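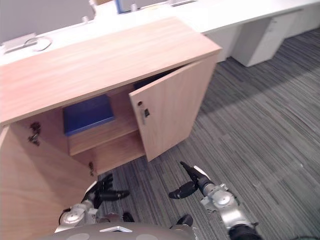
Zuweira Akolgo reports that the door still drops after the hinge screws are tightened, and asks which screw sets the height.

Guides > Plarkitz storage > Section 7: Door alignment
Last updated February 25, 2023
2 min read

1. Empty any shelves fixed to the door.
2. Loosen the mounting plate screws half a turn. Support the door from below.
3. Raise the door until the top gap is even, then retighten.
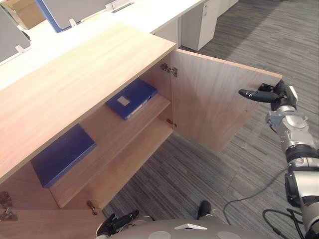 4. Set the side gap with the front screw on each hinge.

CAUTION: Do not use a power driver.

NOTE: For replacement plates, quote part 2831.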